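**Hikby peel-and-stick wallpaper, reed pattern: three months in**

I bought the Hikby paper in February, after a long evening of looking at paint chips and deciding that every shade of white was a personal insult. Two packs came to $57, shipping included, and the box arrived with one corner crushed and the rolls unharmed.

First, the good. It sticks. The backing has a grid printed on it, so you can cut a straight line even if, like me, you have never cut one in your life. You peel off a few inches at the top, press, and work your way down with the little felt squeegee they throw in. The squeegee is fine. A library card is better.

The instructions are one sheet, folded eleven ways, and cover the whole business in four drawings of a very calm person with no furniture. They tell you to wait 50 minutes before trimming. I waited ten on the first strip and it shrank back from the ceiling by a hair, so I suppose they knew what they were talking about.

Matching the pattern is where your Saturday goes. Leaves don't have obvious edges to line up, which sounds like it would make things easier and does, right up until you step back and find half a stalk growing out of nothing. Budget an extra roll. I had to order a third, and it was a shade warmer than the other two. It's behind the bookcase now, where it can be as warm as it likes.

Before this I tried the Sorkico stuff in the hallway. Cheaper, thinner, and it smelled like a new shower curtain until I took it down, at which point a good deal of paint came along for company. The Dzene sample I sent away for was lovely and cost more than my couch.

Corners: don't wrap them. Cut, overlap a little, move on with your life. The Skendlow seam roller is worth buying if you're doing more than one wall. If not, use the back of a spoon.

It wipes down well. Coffee came off, and so did most of a pencil drawing by a visiting four-year-old. At 90 degrees on a stuffy afternoon, one seam by the window let go and had to be talked back into place.

Four stars. I'd buy it again, all from the same batch. 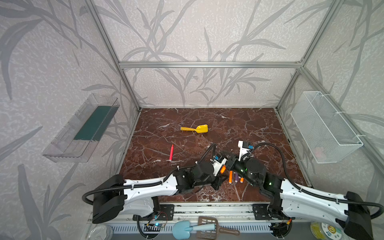

*Gray leaves on a pale speckled ground, with red-brown marble.*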